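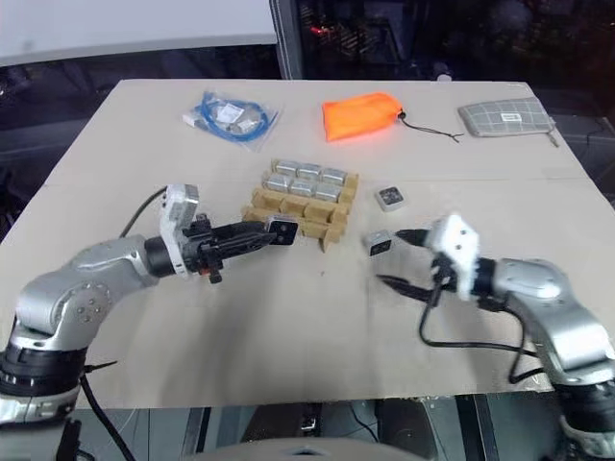

Photo: Masanobu Onishi

Home | Rule tables | Downloads | Documentation | Contact

Search this site

Enter keywords Go

Dellitz 2

Dellitz is a string rewriting engine for Windows and Linux. You give it an alphabet, a start string and an ordered list of rules, and it applies them until no rule matches or the step limit is reached. It is sold by Plukix as a single-user licence. The price includes the rule table editor, the command line runner and a printed manual.

How it works

Each rule has a left side and a right side. At every step the engine reads the string from the left and looks for the first rule in the list whose left side occurs in it. The leftmost match is replaced by the right side, and the search starts again from the top of the list. A rule may be marked as final, in which case the run ends once it has been applied.

This is the ordinary model of a Markov algorithm, so anything that can be computed at all can in principle be written as a Dellitz rule table. Most of our customers use it for smaller jobs: checking a proof by hand, teaching a first course on computability, or trying out a notation before writing a proper interpreter for it.

New in this version

The step counter no longer wraps on long runs. Rules can be grouped under a label, and a whole group can be switched off without deleting it. The trace window can be set to show every step, every tenth step, or only the steps where a chosen rule fires. Comments are now kept when a table is saved, which was the most common request for version 1.

Anselmo Tavares rewrote the matcher for this release. It keeps the position of the last replacement and does not rescan text that cannot have changed. Tables with many short rules gain the most. A table with one or two very long rules will run at much the same speed as before.

Limits

Rules in one table: 1,000
Characters in a left side: 910
Nested groups: 14
Tables open at once: 2

The string itself is limited only by memory. If a run stops early, the last complete string is written to the trace file.

The Kazlauskienė option

Random order mode, called the Kazlauskienė option in the menus, picks any matching rule instead of the first in the list. It is useful for finding out whether a table is confluent, as different orders should then end in the same string. Give a seed if you want to repeat a run.

Working with Kovine files

Tables made in Kovine can be opened directly. Priorities are turned into list order. Kovine's wildcard rules have no match in Dellitz and are brought in as comments, so they need to be written out by hand. Saving back to the Kovine format is not supported.

Ordering

Licences are sent by e-mail. The manual goes by post and can be left off the order. Owners of version 1 pay half price and should quote their old licence number. Teaching departments can ask for a shared licence through the contact page. Orders for the manual received after the middle of December are posted in the new year.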